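The Sakirard Cell

The clamp had slipped again. She could tell from the log before she had her coat off. Every push since four in the morning had landed short, all by the same amount, and the arm had gone on working as if nothing were wrong.

She put the cell in hold, waited for the light and opened the gate. The Sakirard arm stopped where it was, with the black rod over the board. She had looked after this one for two years. Before that she had been at Brenitz, on the packing lines, where a machine that missed by a hair threw cartons on the floor and everyone heard it. In this room a miss made no noise.

She took the rod between two fingers and turned it. It should not have turned. She wrote that in the Pillai notebook, which was called that because the company's name was on the cover and it had come free with an order of bearings.

Her predecessor had left a page in the front, in capitals. CLEAN THE COLLAR. SEAT THE ROD. TIGHTEN A LITTLE. CHECK. TIGHTEN THE REST. Under it, smaller, he had written: do not trust the first check. She had laughed at that in her first month.

She backed off the screw and slid the rod out. There was a gray film on the inside of the collar, fine as flour. She wiped it with a dry cloth, then with alcohol, and sat on the step while it dried. The building was quiet except for the fans. Somebody from Drolov was due at nine to see the cell run, and it was not yet six.

She seated the rod, tightened it a little, and jogged the arm down over the blocks, slow, with her thumb on the pendant.

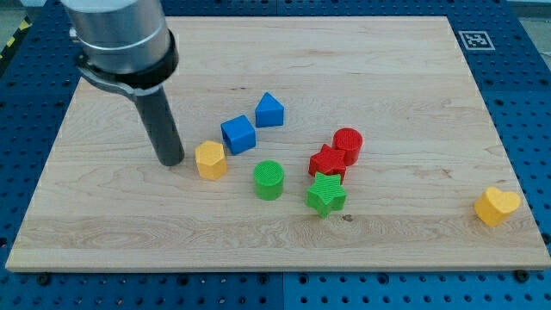 How do you know the rod is seated right?
You touch it off against a point you have already measured, drive the arm away, bring it back and touch off again. If the two readings agree, it is seated.

The two readings did not agree. She read the page again, loosened the screw and started over. The second time they agreed, and she tightened the rest of the way and did it once more to be sure.

Then she loaded the short program and asked it for 100 pushes. She stood outside the gate with her coffee and watched the first few. At 41 she went to rinse the cloth. At 63 she came back and it was still going, and the numbers on the screen were where they belonged.

She wrote the time in the notebook, and the word collar, and went to find something to eat before nine.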